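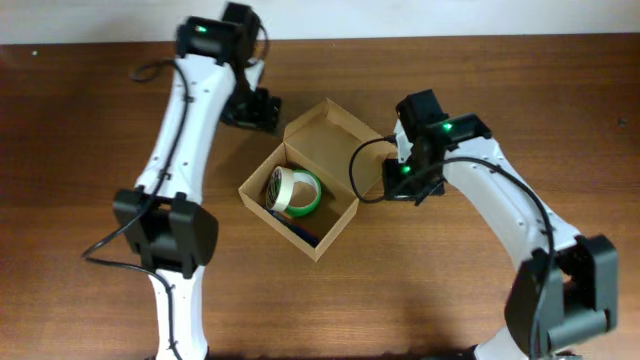 Reginald Mahmoud, after reading an early draft of this section, objected that a planner which waits for a full scene estimate before every motion will always be too slow for two arms sharing one workspace. We agree with this remark in part, and the scheduler in Rovach was changed after it. The planner now starts from the last accepted estimate and asks for a new one only when the confidence of an object pose falls under the threshold given in Section 3.

5.2 Perception near the container

The perception module of Rovach joins two sources: the head view, which gives the coarse position of the container and its contents, and the wrist view, which corrects this position when the gripper is close. In our log of 3,461 planning requests, 482 were refused by the collision checker. We read through all of the refused requests by hand. In 327 of them the arm had a free path, but the estimated edge of the container was placed wrongly, so the checker reported a contact which did not exist. The remaining cases were true conflicts between the left and the right arm and were refused correctly.
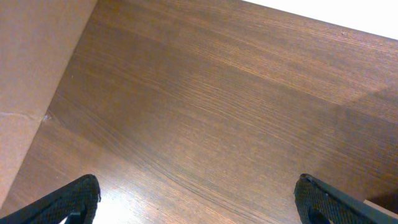

Figure 4. Wrist view used for the edge correction.

The edge detector was first written for Baptiste, our older code base, where every surface was a uniform grey. It looks for long straight lines and keeps the strongest one as a candidate for the container wall. On wood this rule is weak, as the grain also gives long lines in one main direction. In Figure 4 the border between cardboard and table is long and clean, and a person finds it at once, but the grain beside it runs diagonally too, and the glare near the left finger washes out part of the table texture. We therefore added a colour test on both sides of each candidate line. A line is kept only if the two sides differ in mean colour and also in texture energy - the second condition was needed for shadows, which change the colour but leave the grain in place. The area of the gripper fingers is masked before the test, using the joint state and the known finger model.

The corrected edge is sent to the planner as a line with a covariance, and the planner decides how much margin to add. We tried a fixed margin in November, but it made the arms stay too far from the open lid. With the variable margin, the replay of the 327 requests no longer showed a false contact. We have not yet tested this with transparent containers.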